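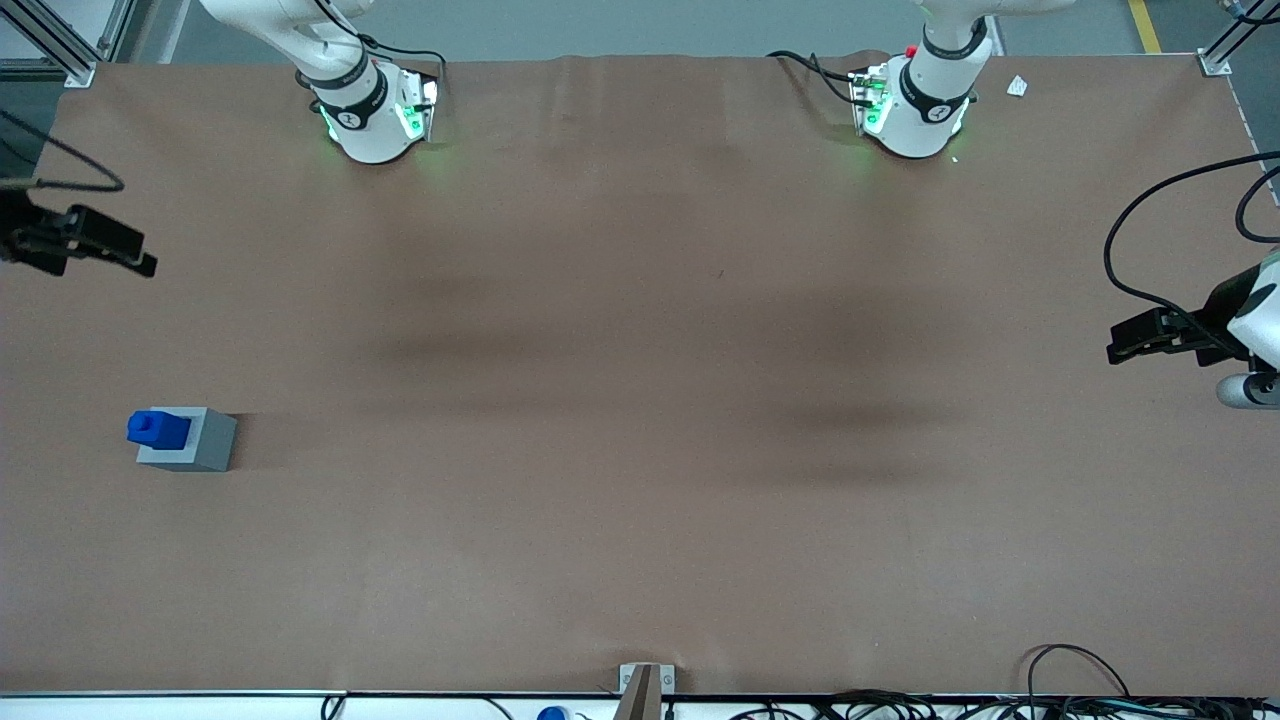

Horier wrote: wax, probably. Or old polish gone cloudy. Before you sand anything, try mineral spirits on a rag.

Original post by Urnance_table

Big brown tabletop, smooth, a bit shiny. Has darker patches in the middle and over to the right, kind of blurry, no hard edge to them. Can't feel anything with a fingernail. Wiped it with dish soap and water twice, no change. Bought it used in April so no idea what's been on it. Don't want to refinish the whole thing if I dont have to. What takes these off? Also is it OK to leave boxes and stuff sitting on it meantime?

2 replies

Horier

OK longer version now that I'm at a keyboard. Do a test first, somewhere you won't care – underside of the edge is good. Mineral spirits, soft white rag, rub a minute. Look at the rag. If it comes up yellow or brown thats old wax or polish and you just keep going, fresh side of rag each time. Windows open. Let it sit overnight before you judge it.

If the rag stays clean, the dark is either under the finish or it's just how the light hits. Look at it from the other side of the table, lamp off. Patches move when you move? Reflection, or uneven sheen. Even that out with a little paste wax, thin, buff hard. Patches stay put = in the finish or under it, and then rubbing won't do much.

Do you know if it's solid wood or veneer or something printed? Matters a lot. Look at the underside and the end. If it's a printed surface skip all the sanding advice you'll find online, you'll go right through.

Boxes – fine, but stick felt under them. Plain cardboard box sitting for months can leave a lighter square where the rest darkens around it. Had that on a desk in a sunny room. Never fully evened out. Also bright colored plastic or rubber things, move them now and then, some of them mark a finish.

Plusten

just sand it. 100 grit then stain, took me an afternoon

Comments (4)

Urban: please don't start at 100 on something that still has a good shine. And not before you know what it's made of.

Plusten: worked on mine

Urnance_table: Tried the lamp off thing. One patch on the right pretty much goes away, the middle one doesnt. Rag test tomorow, will post.

Horier: good, so probably two different problems. Do the middle one last.

Viewed 3,936 times · 2 shares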